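The Checked Cloth, Measured

A checked tablecloth is one of the few household textiles that carries its own ruler. The squares repeat at a fixed interval in both directions, so any change in the fabric's dimensions shows up in the pattern. A plain white cloth can shrink unevenly for years before anyone sees it. A checked one gives itself away the first time it is folded in half and the rows fail to meet.

The fabric is usually sold as gingham, though the label is applied loosely. In the strict sense gingham is a plain weave made from yarn that was dyed before it reached the loom. Bands of dyed and undyed yarn alternate in the warp, and the same bands alternate in the weft. Where dyed crosses dyed the square is full color. Where white crosses white it is white. Where one crosses the other the square is a half tone, which is why a close look at true pink gingham finds three values and a glance from across the room often finds two.

Printed check is made the other way around. White cloth is woven first and the squares are applied to its face. The print can have any number of tones and the edges can be sharper than a weave allows. It also costs less. The drawback is alignment. The printing screen follows the machine, and the machine does not always follow the grain of the cloth. A print that sits two degrees off grain will look straight on the roll and crooked on the table, and there is no pressing it out.

Telling the two apart takes a few seconds. Turn over a corner. Woven check looks the same on both sides, while printed check is paler on the back. If the cloth has been washed many times and both faces have faded, pull a thread from the raw edge inside the hem. A woven check gives a thread that changes nothing along its length. A printed one gives a thread that is pink, then white, then pink again.

Wadmont, the mill at Flallden, makes both kinds and does not mix them on the same order sheet. Its woven check is all cotton, in a medium weight meant for tables and for the covers that go over trays and carts. The pale colors are the harder ones to produce. A deep red can vary slightly from one dye lot to the next without complaint. A soft pink cannot, because the eye compares it directly with the white beside it, and the white never moves. The mill keeps a cutting from every lot of pink and puts the new lot next to it under the lamp before the warp is wound.

The lamp matters as much as the dye. Pink is a weak color in most shades sold for the table, and it shifts with the source. Under warm bulbs the white squares turn cream and the contrast drops. Under cool fluorescent tubes the white stays white and the pink moves toward gray or lilac, depending on the tube. Two cloths that match at a window can part company under a ceiling fixture. The trade word is metamerism, and the cure is to check under at least two kinds of light, one of them the kind the cloth will be used in.

For inspection the mill works at 2,000 lux on the table surface, measured with the meter lying flat. Most large rooms fall well short of that. Fixtures in a high ceiling are spaced for walking and general work, and the level between two rows of tubes can be half the level beneath them. A white ceiling helps, since it returns part of the light from above and softens the shadows in the folds. Ribbed metal panels return it less evenly than flat board, but the difference at table height is small.

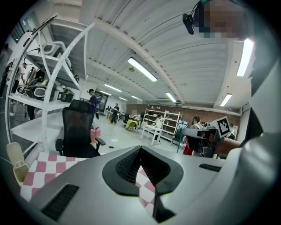
Shadow is the inspector's other tool. A single lamp set low at one side will show a slack warp thread as a thin ridge, and a missed pick in the weft as a groove. Overhead light hides both. The usual practice is to look at color from above first, then turn off the overhead row and run the side lamp along the length of the cloth at a slow walk.

Shrinkage comes next. Cotton yarn is under tension on the loom, and the warp is under more of it than the weft. In the first hot wash that tension is released. The cloth shortens in the warp direction and hardly changes across. Squares that left the loom as true squares come out as rectangles, wider than they are tall. To allow for this the mill weaves the check slightly long, so that the pattern settles into square after the first or second wash. A new cloth that looks a little tall in its squares is therefore a good sign.

The amount of correction depends on the finish. Benduvix, a compacting finish applied at the end of the line, pushes the warp together mechanically before the cloth is cut. Goods treated this way need less allowance and arrive closer to final size. They also feel stiffer until washed. Untreated goods are cheaper and perfectly serviceable, provided the buyer orders the length with shrinkage included and does not trim the hem before the first wash.

Service life is easier to state for rental linen than for linen at home. Quiroga, a linen service that buys from Flallden, put 1,039 woven pink cloths into circulation in one batch and logged each return. Of those, 259 were withdrawn for stains that would not lift. Torn hems came second. Fading was far down the list. The longest-serving cloth in the batch reached 319 washes before its center went thin enough to read print through, and its squares were still clearly two colors from a normal standing distance.

Those results favor a plain routine. Wash in warm water, full load but not packed, with a detergent free of optical brightener. Brightener is good for white cloth. On a pale check it lifts the white squares and leaves a film on the pink, and after enough cycles the color looks dusty. Chlorine bleach takes the pink out unevenly and should be kept for cloths with no color to lose. Oxygen bleach is acceptable for spots.

Drying is where the grain goes wrong. A cloth pulled from the drum by one corner and hung by that corner will stretch on the bias, and the check will lean. Take it out by two corners on the same edge. Snap it once along the warp and once along the weft. If it is tumble dried, stop the machine while the hems are still slightly damp — hems are four layers thick at the corners and dry last — and finish it flat.

Folding a checked cloth is easier than folding a plain one. Spread it on a surface at least half its width, face down, and smooth from the center outward. Bring one long edge to the other and match the first full row of squares above the hem. Matching the hems themselves is less reliable, because hems are turned by hand feed and can wander by a few threads. With the rows aligned, press the fold with the side of the hand and repeat in the other direction.

If the rows match at one end and drift at the other, the cloth is skewed. Mild skew can be corrected while the fabric is damp by pulling on the two short corners, those nearer together on the diagonal, with steady force. Measure both diagonals afterward. When they agree to within half a square the cloth will lie straight. A larger error in a woven check usually means uneven drying and can be washed out. In a printed check it usually means the print, and the cloth should go to a use where the edges are not seen.

Storage asks for little. Shelves should be open enough for air to pass, and painted metal is preferable to bare wood, whose resins can mark cotton along a fold. Stack by size with the folded edge outward. Refold along different lines a few times a year, moving the crease by one square each time. The crease is where the yarn breaks first, and the pattern shows exactly how far it has been moved.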